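Home | Sites | Checklists | Contact

Camenzind, Litaddale site
Workplace inspection checklist: hand-held gripper stations
Inspector: Flurina Ammann. Area lead: Saqib Kazmi. Period: September

Scope: manual tasks recorded by operators for later transfer to the Grurnasix cell. Packing staff moved to this work from the line. Their hours are unchanged, but the physical load is different and the old line checklist no longer covers it.

1. General area

1.1 Lighting adequate at the work position: PASS
1.2 Stored bins and boxes stable on shelving: PASS
1.3 Seating available for breaks: PASS
1.4 Break taken after 40 minutes of gripper work: PARTIAL. Two operators reported working through. Kazmi to set a timer at each station.

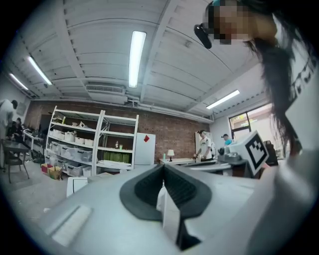 1.5 Noise: PASS. Operators can talk at normal volume, which was not possible on the line.

2. Operator

2.1 Long hair tied back before picking up grippers: FAIL. Rule exists for the line but was not carried over. Add to station card.
2.2 Wrist or forearm discomfort reported: YES, one report. Johanna Hämmerli asked for a 30-minute limit on drawer and lid tasks. Supported.
2.3 Closed shoes: PASS

3. Table and floor

3.1 Task items placed inside the table border line: PASS
3.2 Gripper cable clear of hands and feet: PARTIAL
3.3 Floor free of loose cables and power strips: FAIL. Fit cable covers on the walking side. Owner: Mathias Hollenstein. 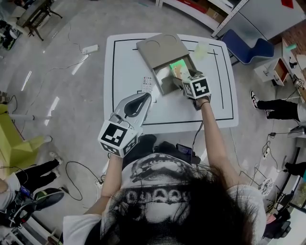 Item 3.3: drawer task with both grippers; loose cable and power strip on the floor near the table.

4. Staffing and information

4.1 Operators told what the recordings are used for: PARTIAL. Night shift has had no briefing.
4.2 Job grade for recording work confirmed in writing: OPEN. Raised by Jarosław Cieślak. Current text still says "packer."
4.3 Daily target posted: YES, 500 recordings per team. Ernar to confirm whether failed attempts count.

Recheck of 2.1 and 3.3 before the next shift rotation.

Comments (2) | Share (0)
Contact: Site Safety, Litaddale | © Camenzind | Back to top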